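Trolwood Residents' Association
Minutes, 2 Sep 2026, clubhouse

In the chair: Catalina Gaete. Eighteen households present, including one that came for the wrong meeting and stayed.

**1. August minutes**

Approved after the word "shouting" was changed to "discussion" in item 4. The chair noted that the discussion had been audible from the pool.

**2. Parking on Daza Lane**

The new signs are up. They say permit holders only, and no permits have been printed, so strictly speaking the whole street is in violation. Permits will be ready before any tickets are. The household at number 17 asked that its boat be treated as a guest. Denied, 11 to 6, with the boat's owner abstaining in a marked manner. 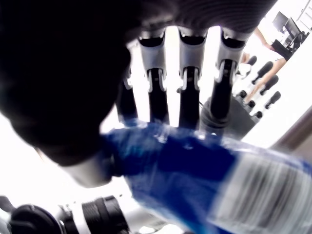
*Photo: Catalina Gaete*

**3. The hedge**

Astico has quoted for trimming the hedge along the north side. The quote covers one side and the top. Asked about the other side, Astico replied that it would be a separate hedge for billing purposes. The chair will write back and ask how many sides they think a hedge has - politely.

A motion to let the hedge grow and call it a privacy feature got more support than expected and was put off to next month.

**4. Fall potluck**
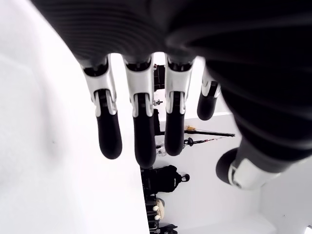
Sign-up sheets go out this week, and the association would like fewer than last year's nine potato salads. Dishes will be assigned by street: mains from Daza Lane, sides from Jurov Court, desserts from anyone who can be trusted. A request for something livelier than the usual paper banner led to a short exchange on color. Plain black and white, like the hand in the newsletter picture, was thought smart by some and funereal by others. The banner will be orange. Budget is $60, of which $59 was spent last year on ice.

**5. Noise**

The leaf blower on Jurov Court has been heard before seven again. Its owner said he was awake anyway. It was pointed out that this was now true of everyone.
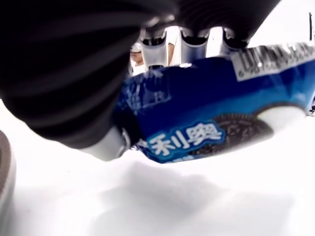

He agreed to hold off until eight on weekdays and nine on weekends, and asked that the same rule apply to the rooster. The rooster's household was not present. A letter will be sent to them, and the chair asked that it not be written by the owner of the leaf blower.

**6. Other business**

The clubhouse key is missing. Tonight's meeting got in through the kitchen door, which does not lock, and a motion to fix that door was tabled until the key is found.

Adjourned at 8:50.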